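25 February 2026

Open day at the Jorkton field robotics group. Went over to see their wheeled outdoor platform run and to find out whether any of it carries across to our yard vehicle. Notes below are in the order I wrote them, tidied a little.

**Program.** Short talk, bench session, then driving outside. The talk covered the navigation stack, which is the same one they had last year with the planner swapped out. The new planner is called Grudine. It was written in house and they are not releasing it yet. I asked for the interface document and was told to send an email. To do.

**Bench session.** They had a spare drive module open on the table. Points worth keeping:

- Wheel encoders are read on the motor controller and time-stamped there, before they go over the bus. We stamp on the host. They measured 5 ms of jitter with host stamping and moved it down for that reason.
- Main computer and drive electronics are on separate supplies with one common ground point. Ours has at least two.
- Emergency stop cuts motor power only. Logging continues. Ours takes the computer down with it, and we lose the seconds we most want to look at.
- Connectors are all the locking type. One exception on the camera mast, which they intend to change.

**Localization.** Satellite position when it is good, wheel odometry and camera otherwise. Switching is by a quality threshold with a hold time of 4 seconds, so the estimate doesn't flip back and forth beside tall structures. I asked what happens when the position comes back badly offset after the hold. Answer: the filter takes it in gradually, with a cap on correction per second. They did not have the cap value to hand.

**Exposure.** This took up most of the question period. Auto exposure on the forward camera is weighted to the lower half of the image. Going from full sun into hard shadow, the free-space segmentation used to mark the shadow edge as an obstacle and the vehicle would brake. They retrained with more shadow data and added a check that an edge has to persist as the vehicle gets closer and show some height. The check costs one processing cycle. Leaf shadow is still the worst case, with its edges moving in any wind.

**Ramps.** Pitch comes from the IMU and is used to correct the ground plane. Without the correction, a rising surface ahead reads as a wall once the slope goes past a few degrees. Near a crest there is little ground left to measure, so speed is limited until the surface on the far side is in view. The limit is a fixed value. I would prefer it tied to stopping distance and said so. Bermúdez (the simulator, they name everything) has a ramp case which they offered to share.

**Railings.** Openwork panels give patchy depth, with some returns from the panel and some from whatever is behind it. Their fix is to fit a line along the base and treat everything past it as closed. It depends on there being a curb or a clear base edge. On a plain post-and-rail fence with grass under it, I don't think it would hold.

**Figures from the handout.** Run log for the current software build: 118 runs, 40 with at least one operator takeover. The handout does not sort takeovers by cause. Asked for the split; they have it in the raw logs and may send it. Until then the ratio is not much use for comparison with ours, as we count a joystick nudge as a takeover and they may not.

**For our side.**

1. Move encoder stamping to the motor controller. Check that the firmware has room.
2. Split the emergency stop circuit so logging survives.
3. Try lower-half exposure weighting on the recorded Stullis set before touching the live vehicle.
4. Base-line fit for the fence on the east side of the yard. Low priority.
5. Get the ramp case and run our ground plane code on it unmodified first.

Forward views for reference: overpass shadow, railed path, ramp between steps. 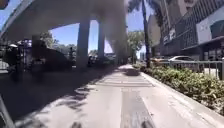
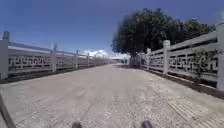
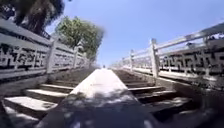 Mohcine Bennani read the draft of this and disagrees with item 3. His view is that exposure weighting will hide the problem on the recorded set, where the exposure is already baked in, and that the only fair test is a new recording with both settings run back to back over the same route. He would also put item 2 ahead of item 1, and wants the stop circuit drawing on the bench before anyone cuts a wire.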